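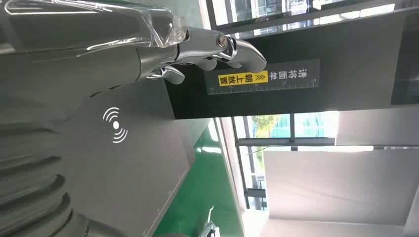
The label plate at the scanning station, with the ruler scale printed along one edge.

Rondirska parcel packing project: progress report to the Lindis fund, August 2023

The grant of 2,000 paid for the refit of the packing area and the first stock of courier bags. We have spent 970 of it. The rest is held for bags and labels up to December.

Packers are told to lay each parcel with the waybill facing up, and the notice at the station says the same in Chinese. Most returned scans in the spring were waybills placed face down.
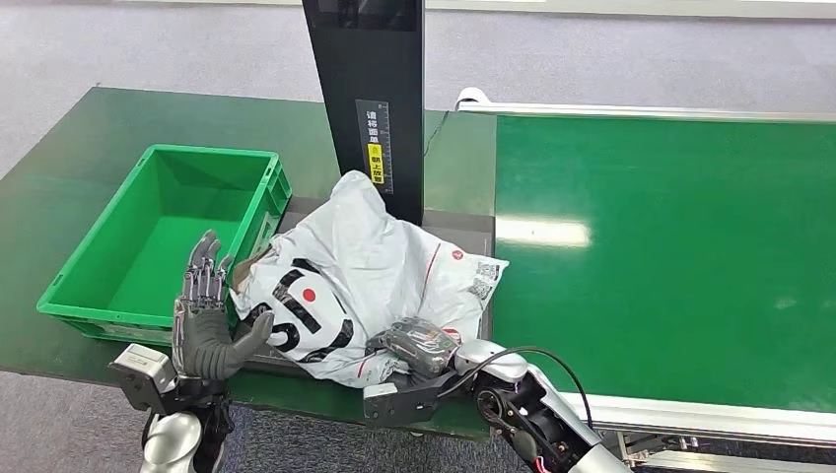
Page 4

The weighing platform now sits beside the green work table, with the crate and the conveyor belt close by. Large soft bags still cause trouble on the platform. They fold over on themselves and the waybill creases. We will try a smaller size from Cordeiro for the lighter goods.

In the last full count 79 parcels went back for repacking, mostly for creased waybills.
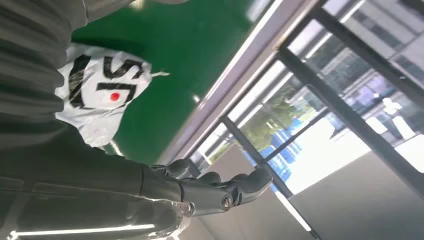
Dorian Marchal has asked that thin printed bags be kept apart from the plain white ones, as the print makes a waybill harder to find at a glance. We have agreed to this and will report on it next time.

Armindo Bastos

Comments

Sunia: Will the smaller bags have the same seal?
Reader: Please put the bag sizes in the next report.

Related reports
Courier bags: sizes and costs
Refit of the packing area
Waybill printing, first notes

Search reports
Enter a word or page number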